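Carpet on the Workbench, and Other Things I Should Have Done Sooner

Posted 2020-09-14

If you've been reading along since February you know the shop has been my big project this year, and that I've changed my mind on nearly every part of it. A few of you wrote in after the floor post to ask about the table, so let's do the table first and then I'll get to the shelves.

I covered mine in the flat ribbed carpet they sell for entryways. Dark gray, the cheapest roll Urov had. I'd had bare wood before that and I was forever chasing things that rolled. Small parts stay put on the ribs, nothing clatters, and a dropped screw lands with a nice dull thud and just sits there. It does mark, and you'll see scuffs on it before long. I go over mine with a stiff dry brush (the kind for suede shoes is perfect) and then a barely damp rag, always along the ribs. Don't soak it! I soaked one corner early on and had to glue it back down.

The red edging was a splurge and I love it. Get the front corners square before you press any of it on, and warm the strip with a hair dryer if it fights you. I cut mine 21 inches at a time, which was silly. Cut long and trim at the end. 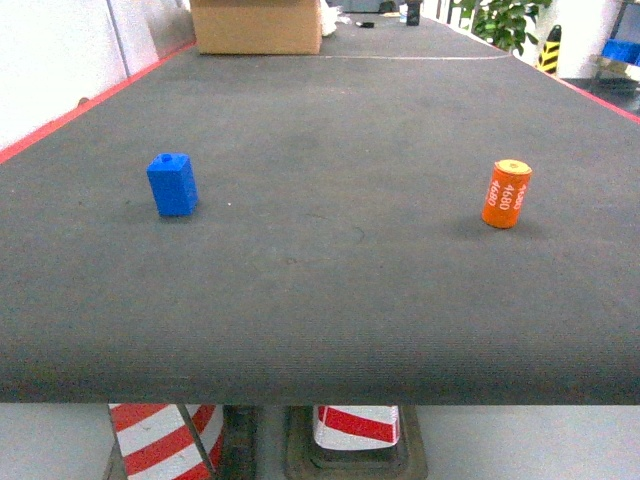
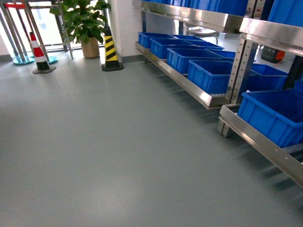 Now, clearing off. My rule is that small loose stuff doesn't get to spend the night on the table. It goes in a cardboard box first, any old box, and the box gets sorted when I'm sitting down with coffee. Sorting while standing up never works for me – I get bored after seven minutes and start putting things in the wrong bin.

The bins themselves are plain blue plastic. I tried the clear Mokora ones and they looked messy no matter what I did, so now I use solid colors with a label on the short end. Masking tape and a fat marker. Fancy labels peel.

For racks, go stainless if you can find one used. Mine came out of a closed-down bakery and it was greasy all over, so here's what got it clean: hot water, dish soap, a splash of white vinegar, and a soft cloth going the same way as the grain. Dry it right after or you'll have spots. Skip the steel wool. Heavy bins go on the bottom, and anything you'd be sad to drop goes at chest height.

Epoxy floors get a dust mop every evening and a damp mop when they need it. I use Stenari floor soap, one capful to a bucket, because more than that leaves a film you can feel under your shoes. Dull patches are almost always leftover soap, so try plain warm water before you buy a polish.

When the floor's wet I put a cone out. Yes, a real one, and I keep it over by the plant so I know where it is. I used to think a cone was overkill until I went sliding with a full bucket in my hand.

As for the plant, wipe big glossy leaves with a damp cloth every couple of weeks, holding each one from underneath. Shop dust is awful for them. Keep it close to the window but not jammed up against the glass, and give the pot a quarter turn when you water.

Next up is the Lysenko glue test I keep promising. I've got three of the samples stuck down already and I'm waiting on the rest to cure.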